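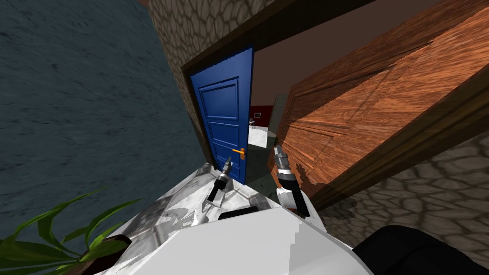
A blue door and a large wooden door, with the gap of the doorway between them.

Panelled door

A panelled door is a door made from a frame of solid pieces with thinner panels held inside it. If you grew up in an older house in Britain you've almost certainly slammed one. I've been keeping these Testura pages on house parts for a while now, and this is the entry I get the most letters about, so I've made it longer than the one on skirting boards (sorry, skirting board people).

Parts

The upright pieces at each side are called stiles. The pieces going across are rails, and you get a top rail, a bottom rail and usually a lock rail somewhere near hand height. Any short upright in the middle is a muntin, a word I love and hardly ever get to use! The panels sit in grooves cut into all of these, and in a traditional door they aren't glued. Wood swells and shrinks across the grain as the air changes, and a loose panel can move in its groove without splitting.

You'll sometimes see a pale stripe of bare wood along the edge of a painted panel in winter. It's only the panel shrinking and showing a bit the brush never reached.

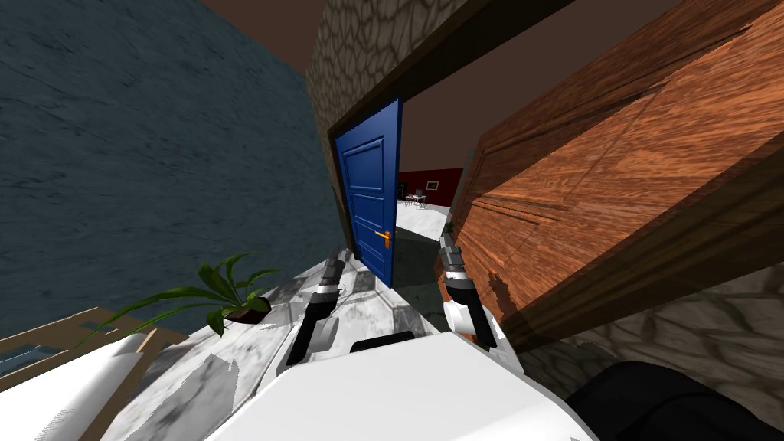

Blue panelled door, partly open, in a dark brown wooden frame. The handle is a lever on a round rose.

History

Before panels, most ordinary doors were planks nailed or pegged to cross pieces, and plenty of cottages kept theirs long after the fashion had moved on. The oldest panelled door I've handled myself is in a farmhouse at Prisutico, where the owners date it to 1640. It's a heavy thing with two tall panels, and the lower hinge has been moved at least once, going by the plugged holes.

Later doors settled down into four or 6 panels, with the six-panel sort generally kept for the better rooms. Upstairs and at the back you got whatever was cheaper. My own house has both kinds on one landing, which I find very funny and my visitors don't.

Paint and fittings

Painting goes panels first, then muntins, then rails, then stiles. Leave 18 hours between coats if the room is chilly. I use a Stedus brush that has lasted me nearly 14 years, though it's more handle than bristle these days.

Lever handles are easier on sore hands than round knobs. The plate behind the handle is the rose when it's small and round, and a backplate when it's long. Joubert still sells roses wide enough to hide the mess left by an old one, and I've bought more of those than I'd like to admit.

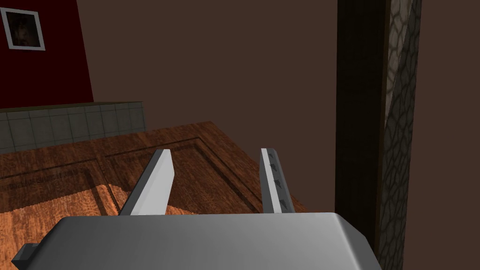

Two gripper fingers, angled slightly towards each other.

See also: ledged door; lock rail; architrave; draught strip.

Page last revised December 2025.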